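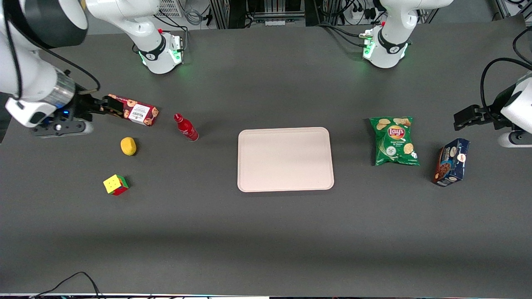
Figure 6.1 Household objects and an empty pink tray on a dark tabletop.

Chapter 6
Counting What You Have: Inventory for Small Shops

My first real job was in the back room of a housewares store called Skovari, and I was hired in November, just in time for the yearly stock count. My boss, Paweena Noiphan, handed me a clipboard and a pencil and pointed me at a wall of shelves. I'd taken one accounting class by then and thought I knew what inventory was. It was a line on the balance sheet, and you copied it from the problem in the book!

By the end of the night I had counted 1,343 items (mugs, mostly, plus more potato peelers than any town could need) and my total didn't match the ledger. Hugo Langlois, who was counting the same shelves from the other end, had a third number. We ate cold noodles on the loading dock and then started over.

I'm telling you this because the last five chapters have been pretty tidy. Cash came in, cash went out, and you could look at a bank statement if you got lost. Inventory is messier. The goods sit on a shelf, or in a box under the shelf, or in a truck somewhere on the highway, and somebody has to decide what's there, who owns it, and what it's worth. Those are separate jobs, and we'll take them one at a time.

We start with the counting itself. Section 6.1 covers the physical count: how to divide up a store, how to write count sheets, and what to do with a set that has a piece missing. I lean toward two people counting separately and comparing at the end, and I'll show you the sheets I still use. You'll also meet the word "shrinkage," the polite name for goods that the records say you have and the shelf says you don't. Some of it is theft. A lot of it, in my experience, is somebody typing 60 where they meant 6.

Section 6.2 is about ownership, and it's shorter than you'd expect. If a supplier ships you a crate of bowls on the last day of the year and the crate is still on the road at midnight, do you count it? That depends on the shipping terms, and we'll work through both kinds. We'll also look at consignment goods – things that sit in your store but still belong to someone else.

Then comes the part that students email me about. Suppose you bought 60 lamps from Temach in the spring and another batch in the fall at a higher price, and the lamps are identical. A customer walks out with one. Which lamp did you sell, the cheap one or the expensive one? You can't tell by looking at it, and yet your profit depends on the answer. Section 6.3 walks through first-in, first-out, last-in, first-out, and the weighted average, using the same lamps each time so you can lay the results side by side. Please do the arithmetic by hand at least once. After that, use a spreadsheet like everybody else.

The long case at the end of the chapter follows a shop owner named Kalevi Lehtinen, who sells kitchen goods and has to value his stock before the bank will talk to him about a loan. His records are in decent shape but they aren't perfect, and I've left the mistakes in. Keep a copy of your answers, because we pick his shop up again in Chapter 9.

Before you read on, try a warm-up. Pick one drawer in your kitchen and write down, from memory, everything you think is in it. Then open the drawer and count. Mark the items you missed and the ones you only imagined, and put a fair price next to whatever is left. Bring the list with you to Section 6.1, where we'll turn it into your first count sheet.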